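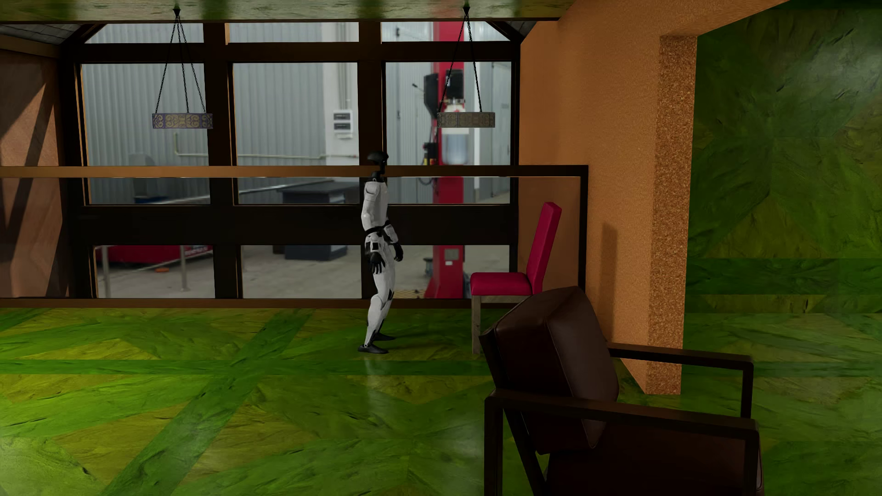

Notebook 2, p. 103

1 Apr 2019. Sourdough starter, rye batch. Fed at 16 hours with the Trornik flour, same jar as in January. Rise slower than the wheat jar, smell sharper. Vija thinks the tap water is the problem. Switched to filtered for the next feed.
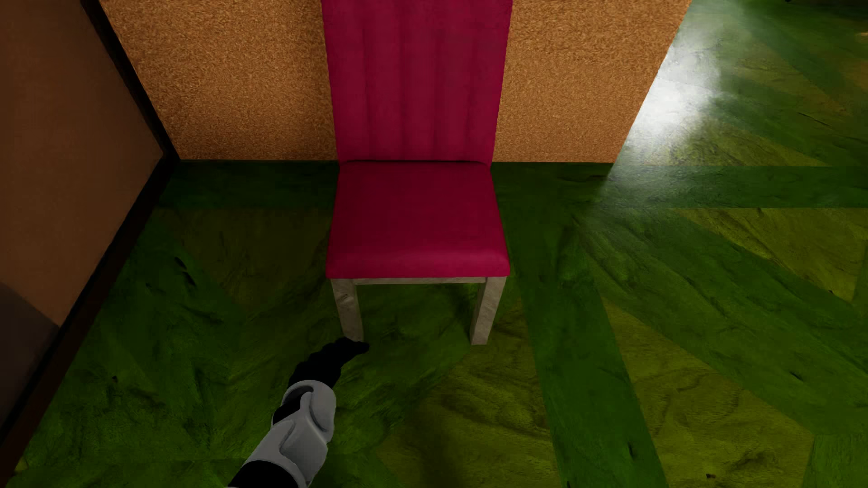
Dough weight 610 g after mixing. Left it covered on the shelf by the oven. Gintarė to check the crumb and write it up on the next page. Need more rye, ask Ona.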